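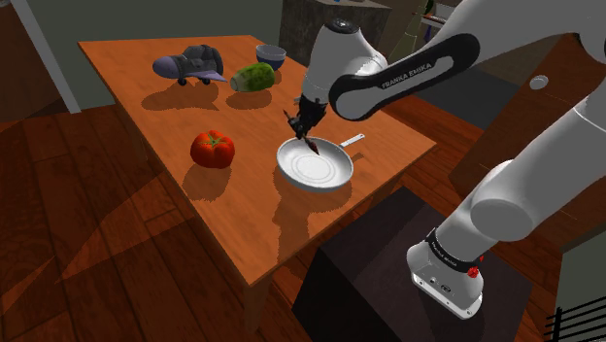

News > Automation > Events

Stedix opened its Pruvdale site to visitors on 2022-01-09 for a demonstration of Ambrosio, its software for planning pick-and-place tasks in simulation. The session covered the step before any hardware is involved: a virtual Franka Emika arm works at a virtual kitchen table, and the planner has to choose a grasp for whatever is on it. In one of the layouts used, the gripper goes down into a white frying pan while a tomato, a cucumber, a small blue bowl and a toy airplane stay on the tabletop as obstacles. Object positions are changed between runs, and the starting pose of the arm can be changed as well.

Each task was run in 500 layouts ahead of the event. Visitors were shown 20 of them, including 4 in which the planner found no valid path and stopped. Stedix said most of those stops come from handles and rims, where a small error in the approach angle puts a finger into contact too early.

Bonmont, which supplies test benches to the company, is to host the second part of the program later in January. It will repeat a subset of the tasks on a physical arm - 200 layouts are planned - and compare the joint logs with the simulated ones. Stedix has not set a release date for Ambrosio. Registration for the Bonmont session is open to integrators and technical schools.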